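Imska Transfer Help
Sending and Receiving: Frequently Asked Questions
Last updated Apr 27, 2020

These questions cover international transfers sent from an Imska account to a bank account in another country. For card payments and cash pickup, see the separate help pages.

What is a correspondent bank?

A correspondent bank holds an account for another bank and passes payments along on its behalf. If the sending bank and the receiving bank have no direct account with each other, the payment goes through one or more correspondents. Payments in less common currencies usually need at least one. Payments in US dollars between two banks outside the United States nearly always do.

Which fees can apply to a transfer?

Imska charges a fixed transfer fee, shown on the confirmation screen before you approve the payment. A correspondent bank may deduct a handling fee from the amount in transit. The receiving bank may charge an incoming payment fee. Only the first of these is set by Imska.

What do OUR, SHA and BEN mean?

They are instructions about who pays the fees.

OUR: the sender pays all fees, including those of correspondent banks. The full amount should reach the receiving bank.
SHA: the sender pays the sending bank's fee. Everything else comes out of the amount sent.
BEN: the recipient pays all fees. The sending fee is also taken out of the amount.

SHA is the default. You can change it under Payment Options up to the moment you approve the transfer. BEN is not offered on Mavex business accounts.

Why did my recipient get less than I sent?

In most cases the transfer was sent as SHA and a correspondent took its fee in transit. A common case: 344 dollars leaves the sender's account, one correspondent deducts 6 dollars, and 338 dollars reaches the receiving bank. If the receiving bank then charges its own fee, the credited amount is lower again. Ask the recipient for the payment advice from their bank, which lists deductions line by line.

If you are paying an invoice that must be settled in full, use OUR.

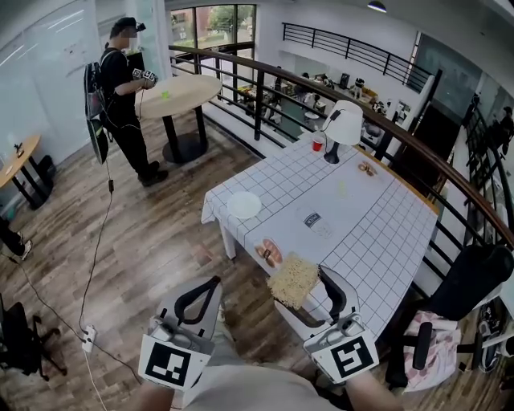 Borkeo wrote in through the feedback form that OUR had been selected on a supplier payment and the supplier still came up short, and asked whether the setting does anything once the money has left Imska. The instruction travels with the payment message and correspondents are expected to follow it. A receiving bank can still apply an incoming fee under its own account terms, and OUR does not cover that. If a correspondent made the deduction, open a fee trace and Imska will claim the amount back.

How do I open a fee trace?

Go to Transfers, select the payment, and choose Trace. You will need the payment reference and a copy of the recipient's payment advice. Traces can be opened once the transfer shows as Completed. There is no charge for a trace on an OUR payment. On a SHA payment the trace fee is shown before you submit.

Which exchange rate is used?

The rate is the Imska customer rate at the time of approval. It is made up of the wholesale rate plus a margin, and both are listed on the confirmation screen. The rate is held for 3 minutes. If the timer runs out, the screen refreshes and a new rate is shown.

The rates in the currency table on the public site are wholesale rates for reference. They do not include the margin and cannot be used for a transfer.

Can the money be converted by another bank along the way?

Yes, in one situation. If you send a currency that differs from the currency of the recipient's account, the receiving bank will normally convert it at its own rate. Imska has no control over that rate and cannot quote it. To avoid this, select the currency of the recipient's account in the Send As field.

Some account numbers do not show which currency the account is held in. Ask the recipient to confirm before you send.

How long does a transfer take?

Transfers approved before the cutoff for that currency are released the same business day. Arrival depends on the route, bank holidays in each country involved, and the receiving bank's posting times. The estimated arrival date on the confirmation screen takes public holidays into account but does not include delays for document checks.

Is there a minimum or maximum amount?

There is no minimum, but the fixed fee makes very small transfers expensive. Personal accounts that have not completed address verification are limited to 800 dollars per transfer. Once verification is complete, the limit shown in your account settings applies. Limits for business accounts are set in the account agreement.

What details do I need for the recipient?

The recipient's full name as it appears on the account
The account number or IBAN
The bank's SWIFT code (also called a BIC)
The recipient's address, for some countries
A purpose of payment, for some countries

The form shows extra fields once you pick the destination. Enter the name in Latin letters. Nicknames and shortened company names are a frequent cause of returned payments.

Can I cancel a transfer?

A transfer marked Scheduled or Pending can be canceled from the Transfers page. Once it is marked Released, you can only request a recall. A recall needs the receiving bank's agreement, and the recipient's agreement as well if the money has been credited. Fees already charged by other banks are not refunded.

What happens if a payment is returned?

The returned amount is credited after any deductions made on the way back. If it has to be converted, the customer rate on the day of return is used, so the credited amount can be higher or lower than the amount you sent.

I used to send through Visser. Are my saved recipients still there?

Recipients saved in Visser before the accounts were merged in September were copied to Imska. Fee instructions were not copied, and every recipient was reset to SHA. Check the setting before your first transfer to each one. Payment history from Visser can be downloaded as a CSV file from the Statements page.

Related pages: Cutoff Times by Currency, Fee Schedule, Recall Request Form, Mavex Business Accounts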